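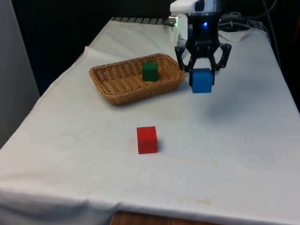 First arm for a two-person shop, what should I set aside besides the arm itself?

Set aside at least as much again as the price of the arm. Most of the extra goes to the gripper, something solid to bolt it to, spare fingers, cables and the hours you'll spend getting it to do anything useful.

Posted in: Small Shop Equipment > Planning and Money

Original post by shimstock_and_tea

Okay so a bit more detail, because the title only lets you type so much. My partner and I run a tiny business making wooden counting sets and sorting toys for preschools. The boring part of the day is putting finished pieces into trays, and by late afternoon both of us are making mistakes. We've been talking about a small arm for a year now and in July we finally get to spend some money (a big school order paid out, hooray!).

What I have in front of me is a quote from Zumberg for 2,694 dollars. That's for their smallest arm, the controller, a power supply and a basic two-finger gripper. Our ceiling was 3,000, so at first I thought great, done, with a little left over for lunch. Then I started reading posts on here and now I'm nervous. People keep mentioning stuff that isn't on my quote at all. Mounting plates. Finger pads. A "teach pendant," which I had to look up. One guy said he spent more on brackets than on his first car.

The pieces we want to move are light, painted wood, all close to the same size. Nothing fragile, but the paint scuffs if you look at it funny. We don't need speed. If it does a tray while I'm eating a sandwich I'm happy.

So my real questions are what's missing from that quote, whether I should wait and save up, and whether a used one is a terrible idea. There's a Coppens arm for sale two towns over with no gripper and the seller is a little vague on the phone. Thanks in advance, and please go easy, I'm a woodworker and my partner does the books.

brassmonkeywrench
Member, lots of posts

Been where you are! We brought in our first arm for a packing job (soap, not toys) and I made pretty much every budgeting mistake there is, so let me save you a few.

Start with the mount. Small arms come with four holes in the base and that's it. If your bench wobbles even a little, your pick positions will wander and you'll blame the software for a week like I did. I ended up buying a thick aluminum plate from a local metal yard and having it drilled. Call the yard first, because the offcut bin is so much cheaper than ordering a plate cut to size.

Next, fingers. Your "basic two-finger gripper" probably ships with hard tips. Painted wood plus hard tips equals scuffs. Price out soft pads and buy spares on day one, because they wear, and shipping on one tiny bag of rubber will make you mad. Also ask Zumberg how far the fingers open, in writing. Then measure your widest piece and leave room on both sides so it can come down without bumping anything. I bought a gripper that fit my soap perfectly and couldn't fit around it if the bar was turned a little. Ugh.

Then there's how your pieces show up. This one is sneaky and it's where the money goes. If every block sits in the same spot every time, the arm can be dumb and cheap. If they're scattered on the table any which way, you need a camera and software that can find them, and you are now shopping in a different aisle. Could you make a simple wooden tray with pockets? You're woodworkers! That's a fixture, and you can build it for the price of scrap. I'd do that before I spent a dime on vision.

My list for you, in the order I'd spend it:
Plate and bolts
Soft finger pads and a spare set
Emergency stop button, if the controller doesn't come with one (ask!)
Cable clips and sleeves, more than you think
A fixture you make yourselves
Shipping and sales tax, which your quote may have left off

With 2,694 already spoken for I don't think you make it under 3,000. You'd be close, and close is a bad place to be when the freight bill comes. I'd either talk your partner into a bigger ceiling or ask Zumberg to quote it without the gripper and shop for that part separately. Kellov sells a plain one our shop has been happy with, but check that it talks to your controller before you order. Adapter plates and adapter cables are never free.

On the used Coppens, I'd go look, but only if they'll power it up and let you run every joint end to end. Listen for grinding. Ask for the controller password too. I'm serious, a friend's shop got an arm they couldn't log into.

sawdustledger
Member

I do the books for a cabinet place so I'll stick to the money side.

Don't put the whole thing on one line. Split it into what you pay once and what you keep paying. We have a robot that feeds a sander and the once part was easy to swallow. What I hadn't planned for was the repeat stuff, pads and a software renewal and one service visit when it started making a noise. I put 100 a month into its own little account now and when something breaks I don't have to have a conversation with anybody.

The other thing is your own time, and please write it down. It took us 16 evenings before ours ran a full shift without somebody standing next to it. That was two people and plenty of takeout. You may be quicker, your job sounds simpler than ours. But those are evenings you're not making toys, and if your busy season is right after July I would think hard about whether to start then or in the slow months.

Also ask about returns. Some sellers take an arm back if it's unopened, and some take it back minus a restocking fee that'll make your eyes water. Ukden let us rent a demo arm before buying and took the rental off the price. I don't know if they still do that, worth a phone call. Bring your own pieces if you go see one. Watching it pick up their sample parts tells you very little about yours.

Oh and check with your insurance. Ours wanted a letter.

glue_gun_greg
New member

just get the used one and figure it out, thats how i learned. worst case you sell it for parts. mine has been fine except the wrist joint

Reply from shimstock_and_tea

Wow, thank you all, this is so much better than the sales call I had this morning. We talked it over at dinner and we're not signing the quote yet. I already cut a test tray with pockets out of scrap maple (took me less than an hour, and yes I feel silly for pricing cameras) and the pieces drop in nicely and sit square.

I emailed Zumberg about finger opening, freight and the stop button. Stop button is included, freight is not, still waiting on the fingers. My partner loved the idea of the separate account, of course, and has already named it. We're going to call Ukden about the rental and see if we can borrow something before the fall orders start.

Greg, what happened to your wrist joint? The Coppens seller said something about the wrist and then changed the subject.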